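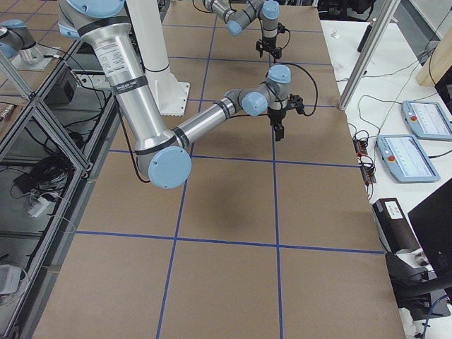 The gripper comparison at the Skonthorpe laboratory began in December with a narrow question: which of two parallel-jaw models, the Rustance or the Brulleo, should be specified for small-parts kitting. Noman Khattak, who directed the work, said the question had widened within a month.

"We intended to measure grip force and repeatability and then write a short report," Khattak said. "Most of our time went to cables and controllers."

Each gripper was put through 200 picks on each of eight part types. The Rustance closed more evenly on thin parts, and its results varied little between the morning and late afternoon runs. The Brulleo was faster, saving up to 40 minutes over a full set, but it dropped 28 parts, nearly all of them short steel pins.

Khattak was reluctant to rank the two on those figures alone. "A dropped pin costs an operator a few seconds. A cable that catches on the wrist can cost a shift," he said. The group now records cable routing for every trial, including the length of the service loop at the gripper, and repeats any run in which the loop has been changed.

The laboratory marks out its work surface with tape on paper. Khattak described the method as inexpensive and easy to renew. "When the paper is worn we replace it and measure the lines again. The coordinates come from the robot. The tape is for the people."

Asked about controllers, he said the Ibarra unit had been the simplest to set up, although its error messages were terse and its manual gave little help with gripper settings. Two staff members kept separate notes on the teach pendants — a practice he intends to continue — and their accounts differed most on how quickly a saved position could be edited.

A second round will cover soft fingertips and a wrist camera. Khattak expects to retain both grippers for that work and has asked for spare fingers for each.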